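Chapter 11
Small Lodging Operations: Capacity, Occupancy and Housekeeping Load

A small lodging property is usually defined by its room count, but room count alone says little about how the business runs. Two properties with the same number of rooms may differ widely in staffing, laundry volume and supply costs, depending on how long guests stay and how arrivals are spread across the week. This chapter develops the measures used to compare such properties and applies them to a single worked case, the Ilby guesthouse.

11.1 Available and occupied room nights

The basic unit of capacity is the room night: one room, available for sale, for one night. A property that opens its rooms for only part of the year has fewer available room nights than its room count suggests. Ilby has two guest rooms and is open 224 nights a year, which gives 448 available room nights. Rooms withdrawn for repair or for the owner's own use are subtracted before any ratio is calculated.

Occupancy is the number of room nights sold divided by the number available. Complimentary nights are recorded separately. They bring in no revenue, but they produce the same cleaning work as a paid night and must be kept in the housekeeping figures.

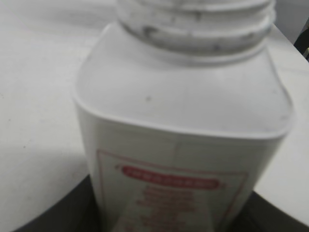
Housekeeping load depends more on departures than on occupancy. A departure requires a full change of linen, a complete bathroom clean and an inspection, while a stayover requires a shorter service. If Ilby sells 336 room nights in stays of two nights each, it has 168 departures. If the same nights are sold in stays of four nights, it has 84. Occupancy is 75 percent in both cases, but the number of full cleans is cut in half.

11.2 Minimum stay rules

Owners commonly respond to a high departure load by setting a minimum stay. The rule lowers cost per night sold, but it also turns away short bookings and can leave single unsold nights between reservations. These are called orphan nights. The Brekby method, introduced in Section 11.4, assigns a cost to each orphan night and compares it with the labor saved.

The rule need not be the same all year. A two-night minimum in July may cost very little — demand is high enough to fill most gaps — while the same rule in March may remove a large share of bookings.

Before continuing, the reader should be able to distinguish available from sold room nights, and to calculate departures from total nights and average length of stay.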